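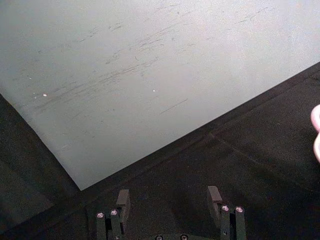
Opinion | Robot learning

Please count the boring failures

In our field there is a habit that I would like to argue against. When a group publishes a new method for manipulation, the paper gives one success rate for each task, and maybe an average at the bottom of the table. The failures are what remains after subtraction. I have written papers in this way myself, so I include myself in the criticism.

Last September my colleague Ashraf Ezzat and I repeated the evaluation of a policy that we call Delteo. It is trained from human demonstrations, with one wrist camera for each arm and one more camera at the height of a person's chest. The tasks are kitchen tasks, for example moving a utensil with a long handle, or bringing the gripper to the edge of a flat board. We ran 124 trials. By the usual rule, 113 of them were successes, and I was ready to put this number in the abstract and go home.

Ashraf was not ready. He asked to watch all the recordings again, the good ones also, and to write down each moment when the robot hesitated, opened the fingers without a reason or came back to a place where it was a moment before. This took us the whole of one Tuesday and part of the night. In some 15 of the successful trials we found a behavior that I would not accept in my own kitchen. The task was finished at the end, so the score sheet said yes.

I think the reason is simple. A success rate asks a question about the last second of the trial. The person who will use the robot has to live with all the seconds before it. A handle can be held firmly in the fingers while the arm is already going to the wrong height, and the final result will not tell you this if the arm corrects itself in time.
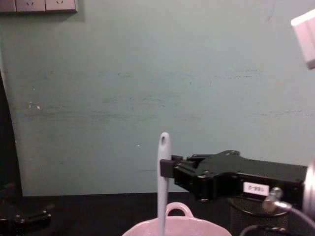 What I would like to see instead

My proposal is modest. Beside the success rate, each paper should report how many trials contained a recovery, and what kind it was. At Pimatia, the small lab where we work, we now use seven kinds. The list is not perfect - two of them overlap, and we still argue about where a slow grasp becomes a failed one. But two people who watch the same recording usually choose the same label, and for me this is enough to begin.

I know the objection. A reviewer told us that such labels are subjective and that they cost too much time. The first part is partly true. The second part I cannot accept so easily, when the same groups spend weeks to train one more variant of a network in order to gain one point in a table.

There is also a more serious objection, that a recovery is a good thing and should not be counted against the method. I agree with it. A policy that misses a handle and tries again is better than a policy that misses and continues as if it holds something. This is exactly why I want the recoveries to be visible, in their own column. With only one number, a policy that never misses looks the same as a policy that misses often and is lucky afterwards.

For our own method the new column was not pleasant to read. We compared it with our older system, Prevarano, and the older one had fewer successes but moved more cleanly when it did succeed. I still prefer Delteo. I would now write a different sentence about it, and a longer one, and we have asked to change the text before the final version is printed.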